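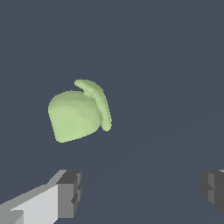

Puvudberg Arm: Progress Report from the Shared Workshop

Inarstead Shared Workshop Newsletter, July 2019

Members will be aware that the bench at the far end of the Mamar Room has been set aside since the spring for the Puvudberg arm, the workshop's first attempt at a complete robot arm designed and assembled on the premises. The following report sets out the present state of the work, the changes made to the original plan, and the arrangements for members who wish to take part before the public open day in October.

Purpose of the build

The arm is intended as a general teaching aid. It will pick up small, light objects from a tray and place them in a second tray, using a single camera mounted close to the gripper. It is not designed for heavy work, and it will not be used to load or unload any of the machines in the workshop. The group agreed at the outset that every part should be capable of being repaired or remade with the tools already available to members, and this has governed most of the choices described below.

Mechanical work

The base, shoulder and elbow are complete. The base plate was cut from 18 mm birch plywood and is bolted through the bench. An earlier version held in place with clamps moved slightly whenever the shoulder motor changed direction, and the error at the far end of the arm was large enough to be seen without measuring. Members are asked not to loosen the four bench bolts for any reason, including cleaning.

The shoulder and elbow joints run on ball bearings bought from Khokhar, the supplier already used for the workshop's lathe and bandsaw spares. The printed housings for these bearings have been remade three times. The first set was printed with too little material around the seat and cracked when the bearings were pressed in. The second set was strong enough but had been drawn from the catalogue size without any allowance for the printer, and the bearings could not be fitted at all. The third set is in use and has given no trouble. The drawings for all three remain in the project folder, and the third is marked as current.

The wrist is partly assembled. The motor has been fitted, but the cable from the gripper still passes outside the joint and catches on the elbow when the arm is fully folded. A revised wrist cover with an internal channel has been drawn and will be printed as soon as the larger printer is free.

The gripper has two opposed fingers driven by one motor. The finger tips are separate blocks, so that they may be changed without dismantling the rest of the hand. Two kinds of tip pad have been tried, one in cork and one in soft rubber. Cork was easier to cut and glue, but it shed small pieces on to the tray. The rubber pads have been kept for the time being.

Simulation

A considerable part of the work since the last report has been carried out on the computer. A simulated version of the gripper is now running on the workshop's desktop machine, with a view similar to the one the camera is expected to give. The model is deliberately simple. The fingers are plain grey blocks, the background is one flat dark colour, and the objects have no surface markings of any kind. Members who have seen more polished examples elsewhere may find it rather bare, but it starts quickly and it can be left running on a modest computer while the arm itself is in pieces.

The current set of test shapes numbers 20. They range from plain blocks and cylinders to less regular forms, among them the pale green shape shown at the head of this report. It has a soft, rounded body with a thin curved ridge along one side, and it has become the shape to which the group most often returns. A pair of fingers may close on the broad faces of the body, or one finger may come down against the ridge, and the program must choose between the two. Its rounded sides also leave less flat area for the finger tips than a plain block of similar size.

Shapes may be placed in the simulator without any support beneath them. This allows the approach of the fingers to be studied separately from the question of what the object is resting upon, and members starting work on the software are advised to begin in this way. The tray and bench may be added from the settings file once the approach is satisfactory. Gravity is controlled by a separate line in the same file and should be returned to its normal value before any results are entered in the log.

The log for the latest round of trials records 77 attempts, all of them in simulation. Each entry gives the shape used, the starting position of the gripper, and whether the object was held, dropped or missed. Of the misses, 13 were traced to a single mistake: the width of the opening between the fingers had been entered in centimetres in one file and in millimetres in another. The mistake has been corrected and those entries have been kept, with a note beside each. Contributors are requested to use millimetres throughout.

It should be said plainly that success in the simulator is no guarantee of success on the bench. The simulated fingers do not bend, the simulated motor has no slack in its gears, and the lighting never changes. The windows of the Mamar Room face west, and the light on the bench in the late afternoon differs a great deal from that in the morning. The group has asked for a blind to be fitted to the nearest window, and a decision on the cost is awaited.

Electrical work and safety

The arm is powered from a bench supply with a fixed current limit. The limit has been set low for the present and must not be raised without the agreement of the project group. A stop button has been fitted to the front edge of the bench, within reach of a person standing on either side. It cuts power to all the motors. Members should note that the arm will sink under its own weight when power is removed, as no brakes are fitted – hands must therefore be kept clear from beneath the elbow at all times, including when the arm appears to be at rest.

The following rules apply to all members using the bench:

The arm may be powered only when a second person is present in the room.

Safety glasses are to be worn whenever the arm is moving.

Long hair, lanyards and loose sleeves are to be secured before the supply is switched on.

Any new program is to be run in the simulator first, and then on the arm at the slowest speed setting.

The supply is to be switched off at the wall at the end of each session, and the arm is to be left lowered on its foam rest.

Children visiting with a member may watch from behind the yellow line. They may use the simulator freely under supervision, and several have already done so.

Printed test objects

Work has begun on printing real versions of the simulated shapes, so that the same trials can be repeated on the bench. The plain blocks and cylinders presented no difficulty. The shapes with thin parts have needed more care, and the ridge on the green shape will have to be thickened a little if it is to survive being dropped. The simulated model will be altered to match, in order that the two do not drift apart. Any filament may be used for early prints, but the final set should be matt in finish. Trials with a glossy offcut produced bright spots in the camera picture and upset the part of the program which finds the edge of the object.

Members with part-used reels of matt filament that they do not need are invited to leave them in the crate beneath the bench. Reels should be dry and labelled with the type of plastic. Unlabelled reels cannot be accepted.

Work outstanding

The revised wrist cover is the most pressing item, followed by the permanent mounting for the camera, which is at present held to the forearm by a temporary bracket. The wiring from the bench supply must also be placed in trunking before the open day. On the software side, help is wanted with the short program that compares the simulated and real camera pictures. Some knowledge of Python is needed for this. None is needed for the trials themselves, which consist largely of placing objects, pressing a key and writing down the result.

A printed guide to the simulator is kept in the blue folder beside the desktop machine. It has been revised since it was first issued, and members who took a copy home are asked to replace it, as the instructions for saving a trial have changed.

Taking part

Members wishing to join the build should add their names to the sheet on the Mamar Room door, stating whether they prefer mechanical, electrical or software work. A short induction is required before the arm may be used under power. The induction for the lathe or the laser cutter does not cover it. Those who wish to use only the simulator need no induction and may book the desktop machine in the usual way.

The next report will give the results of the first trials on the bench, together with the timetable for demonstrations in October.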